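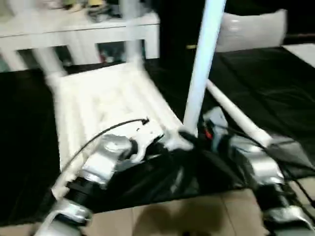

September 23, 2018
By Aminu Jibrin

Money first! We've spent $1,846 of the Grorkeo grant so far, mostly on cables and spare grippers. Both arms are on furniture now, with the white plastic seat up on the black cloth, and I'd really like padded fingers in the next order.

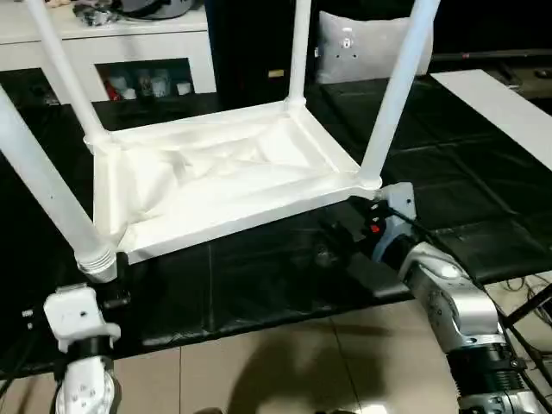

Nwosu quoted us eight weeks on those (ouch), so I asked Takow too and they said five. I'm leaning Takow, even though it costs a bit more.
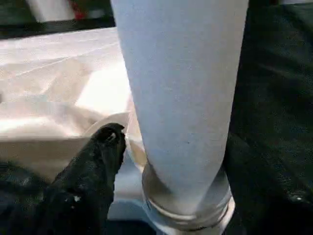 Wrist view, black finger close to the base of the pale column.

Can you okay the order?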